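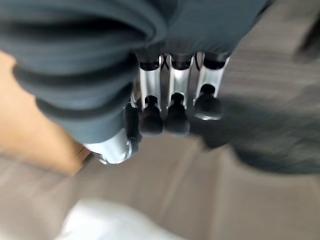
The Skornard cover cloth in slate is a general-purpose fabric cover for shelving, work tables, seating and stored goods. It is sold flat, unlined, with a plain hem on all four sides. Slate is the darkest color in the line and the one most often ordered from a small swatch, which gives a poor idea of it. A flat sample reads as one even dark gray. Once the cloth is rolled or bunched the color spreads out, with charcoal in the shadows and a bluish gray on the raised folds. Buyers matching it to a true black or a warm gray should ask for the large sample.

Print this page | E-mail this page

Construction

Cotton and polyester blend, woven, piece-dyed. Finished weight is 276 g per square meter. The weight was chosen so that the cloth hangs down over an edge without clips but can still be gathered by one person. It forms thick, soft folds and does not hold a sharp crease unless pressed. There is no right or wrong side. The hem is double-turned and lock-stitched in matching thread, and corners are squared, not mitered.

The cloth is not waterproof and carries no flame rating. It should not be used over heaters, lamps or equipment that needs open air for cooling.

Sizes

Single: 35 by 60 inches
Double: 60 by 70 inches
Long: 35 by 120 inches

Sizes are finished sizes before the first wash. Allow for shrinkage of up to 3 percent in length and 2 percent in width. Where an exact drop to the floor is needed, wash the cloth once before cutting or re-hemming. The long size is cut along the length of the roll and has no center seam.

Color matching

Slate is dyed in lots, and the lot number is printed on the hem label. Cloths from different lots can vary slightly, mainly in the amount of blue. For runs of covers that will hang next to each other, order all of them together and write "single lot" in the order notes. Samples are best compared under the light the cloth will be used in. Our own checks are done at 400 lux, once under daylight tubes and once under warm white.

Care

Machine wash cold with dark colors. Wash separately the first two times. Tumble dry low or line dry. No bleach and no fabric softener. Medium iron if required. Lint shows more on slate than on the lighter grays; a dry clothes brush removes most of it.

Storage

Store dry. Rolling is preferred to folding for long storage. A cloth that has been folded under weight will show lines, which relax after washing or a day of hanging.

Ordering

Sold singly or in cartons of 17 (single size only). Cut-to-size orders are made up by Hollenstein and cannot be returned. Stock sizes may be returned unwashed with the hem label attached.

Specifications last revised 02/06/2020.

Reader comments (3)

Adhiambo Rashidi
We use the double over stacked chairs in a hall. Weight is right, it stays put when the doors are open. The first wash did color the water quite a bit, so take the note about washing separately seriously. Does the long size come in the same lot as the double if ordered together?

Skornard Product Desk
Yes, if "single lot" is in the order notes. If we can't fill all sizes from one lot we write to you before shipping.

Jhonatan Betancur
Swatch looked flat gray to me and the cloth is a lot bluer where it bunches up. Not a complaint, it goes with the shelving, but I would have picked the large sample if I'd read this page first. Lost a little over an inch in length on the single after washing, within what you state.

Related items

Skornard cover cloth, ash
Skornard cover cloth, stone
Large color sample, all grays
Horier hem clips, pack
Muvgate shelf rail for hanging covers
Hollenstein cut-to-size order form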